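Zander Board Pack – meeting papers software for company boards

Product no. 2503
Supplied by Batevine, Dristhorpe

Zander Board Pack is used by company secretaries and finance teams to put together, circulate and store the papers for board meetings. It replaces the shared folder and the long chain of emails. The current edition was released in June 2018 and existing customers were moved over to it at no charge.

What it does

You set up a meeting, add the agenda and drop each paper against its item. Zander numbers the pages, builds the contents list and sends directors a notice when the pack is ready. If a paper changes after the pack has gone out, only the new version is shown, and directors are told which item has been replaced. The old version stays in the archive, where the company secretary can still open it.

Directors can write notes on their own copy. Notes are private unless shared, and can be wiped for the whole board after the minutes are signed – a setting many of our customers ask for.

Appointments and vacancies

The appointments register records who holds each office, from what date and under which board resolution. When a finance director or other officer leaves, the post is marked vacant and stays on the front page of the register until it is filled. Interim holders are listed separately from permanent ones. The register can be printed for auditors as a single sheet.

Lajos Katona, who looks after the register at Batevine, rewrote this part for the current edition so that one person can hold two offices without being entered twice.

Limits

Users per company: 200
Pages per pack: 2000
Companies per licence: 15

Groups with more than 15 companies need a second licence. Both can be run from the same login.

Setting up

Most companies load their past minutes first and the register afterwards. Files can be PDF, Word or Excel. Scanned minutes are accepted but can't be searched unless you add the Baek text reader, sold separately. Kinga Vida runs the training, by phone or at our Dristhorpe office. One session is included in the price and further sessions are charged by the half day. There is no training in August.

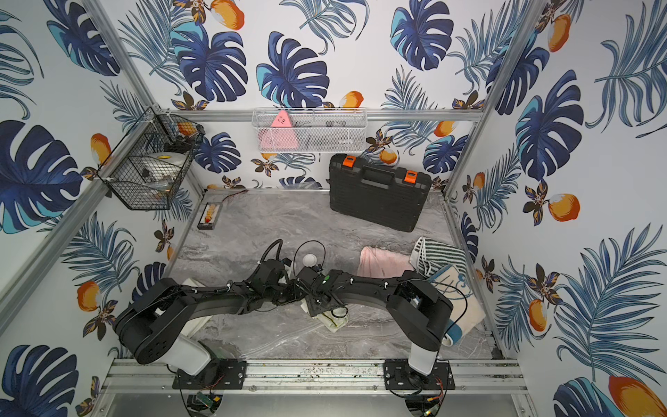
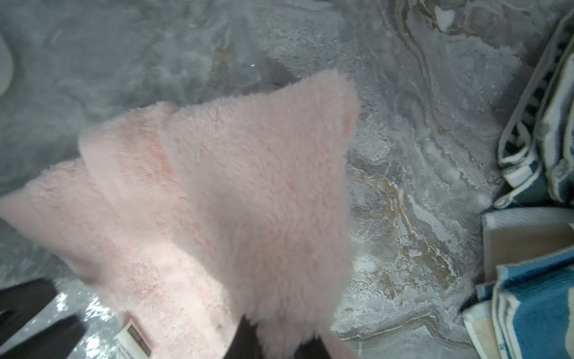
Licences run for a year from the day the first user logs in. We write to you before renewal with the price for the next year, and you can cancel at any point up to the renewal date. If you leave, your packs and minutes are returned as PDF files and the register as a spreadsheet.

Prices depend on the number of companies and are given on request. Please quote the product number when you write.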